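Tradent Listening Box, Level B1

Classroom set for English learners, second printing

Product overview

The Tradent Listening Box is a set of short recordings, task cards and answer sheets for groups who already know basic English but get lost when people speak at normal speed. It contains 60 recordings. The shortest ones are under one minute and the longest one is close to four minutes. Each recording has its own double-sided card, with easier tasks on the front and harder tasks on the back.

The Box is made to be used next to your coursebook. It does not follow any particular coursebook, and the cards can be taken in any order, except for the last group (see "Longer talks" below), which we advise to keep for the second half of the year.

What is in the box

60 task cards, A5 size, coated, so that students can write on them with a washable marker
20 answer sheets for copying
1 teacher's booklet, 90 pages, with full transcripts
1 access code for the audio files
1 set of dividers, printed with the topic names

The washable markers are not included. Any whiteboard marker with a thin point is good. Please do not use the permanent kind, we have received several boxes back with this problem and we cannot exchange them.

How the cards are organized

There are six topic groups: Home and Neighbors, Getting Around, Work, Food and Shops, Health, and Longer Talks. The first five groups have 11 cards each and the last one has five cards. On the top right corner of every card is a number, and this same number is used in the booklet and in the audio file name. In the first printing the numbers of the Work group were different in the booklet. This is now corrected.

On the front of the card the student finds one question about the general meaning and then four to six questions about details. On the back there are tasks which go deeper into the language. For example, in card 14 the student hears a woman who asks for a train ticket and changes her mind two times. On the front side the student must only say where she is going and when. On the back side, the student must write down the exact words she uses to change her mind, and then use them in a short dialogue with a partner.

We were asked many times if the front and the back should be done in the same lesson. It depends on the group. With stronger groups you can do both sides in 20 minutes. With weaker groups we recommend the front side in one lesson and the back side in the next one, after listening again.

The recordings

All recordings were made with speakers who use English every day at work or at home. Some of them grew up with English and others learned it later, and we made this choice on purpose. Your students will mostly speak English with people from other countries, so they should hear more than one kind of accent. The booklet says for each recording where the accent comes from.

The speakers did not read from a full script. They received a situation and a few points which had to be mentioned, and then they spoke freely. For this reason you will hear small pauses, repeated words and sentences that are started and not finished. The transcripts keep all of this. Teachers who prefer a clean text for reading aloud can find a shorter version of 12 transcripts at the end of the booklet.

There is some background noise in the groups Getting Around and Food and Shops. The noise level is low in the first cards and becomes higher in the later ones. If your classroom speakers are weak, try card 22 before the lesson. If you can follow it from the last row, then the others will be no problem.

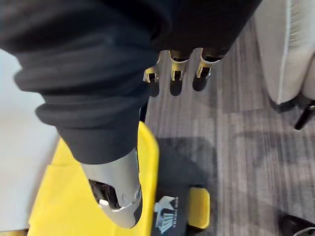

Each audio file exists in two speeds. The normal speed is the original recording. The slower speed was recorded again by the same speakers, it was not changed by a computer, so the voices sound natural. We suggest to always start with the normal speed, even if the students complain a little, and to use the slower one only for the tasks on the back.

Longer talks

The five cards in this group are harder than the rest and are near to the level B2. Each one is a talk by one speaker about something he or she knows well: repairing old bicycles, working at night in a bakery, moving to an island, teaching a dog to swim, and learning to sing as an adult. The vocabulary for each talk is listed in the booklet, around 2000 running words of transcript in total, and it is good to go through the list with the class before listening.

For these cards there is no second speed.

Teacher's booklet

The booklet begins with four pages about teaching listening. They are written for teachers who do not have much time and they do not contain theory. After that, each card has one page with the transcript, the answers, and a note about words that students often hear wrong. Some of these notes are about pairs like "fifteen" and "fifty", or "can" and "can't", and others are about words that disappear in fast speech, such as the "have" in "should have told me".

At the end there is an index of grammar points. If you are teaching the past perfect this week and you look for a recording where it is used naturally, you can find it there. Not every grammar point of the level has a recording. Reported questions, for example, appear only in cards 31 and 47.

Using the Box without internet

The audio files can be downloaded with the access code one time for each school and then kept on as many school computers as you need. After the download no connection is necessary. The code is printed on the inside of the lid, under the silver field. Please do not scratch the field before you are sure that you keep the product, because an opened code cannot be returned.

Schools that need the files on a memory stick can order one separately. The stick contains the same files as the download.

Comments from schools

"We use the cards in the last part of the lesson, when the group is tired of the book. They like the bakery one very much and always ask for it again." Ternano Evening School

"Good recordings, and the two speeds are useful. I would like more cards about health, the students who work in hospitals finished this group in one month." Milošević Language Center

"The answer sheets are small for adults with big handwriting. We enlarged them on the copier." Mirkham Adult Education

Thank you for the comment about the answer sheets. In the second printing the lines are wider. If you have a box from the first printing, you can download the new sheet with your old access code.

Technical information

Level: B1, last group B1 to B2
Age: from 14 years
Group size: up to 20 students with one box
Audio format: MP3
Language of instructions: English only
Box: strong cardboard with removable lid

Which level should I order?

If your students can speak about their day and their plans, but ask you to repeat when you speak naturally, the B1 box is right. If they have difficulty understanding short announcements even at slow speed, please begin with the A2 box, which has shorter recordings and pictures on the cards. The two boxes share no recordings, so a school can have both. A B2 box is in preparation, and we expect to have the first copies in February.

You can also request three trial cards with audio (numbers 3, 14 and 38). They are sent as printable files and are free for teachers.

Ordering and delivery

Boxes are sent in the order in which we receive the requests. For schools we can send an invoice, and payment is due in 60 days. When ordering more than one box, please tell us if they should have the same access code or separate codes. Separate codes are better if the boxes go to different buildings.

Single cards that are lost or damaged can be replaced. Write us the number of the card and the printing, which you find at the bottom of the lid. The dividers are not sold separately.

Related products

Listening Box A2
Tradent Speaking Cards B1
Dictation Notebook, lined, 90 pages
Memory stick with audio for Listening Box B1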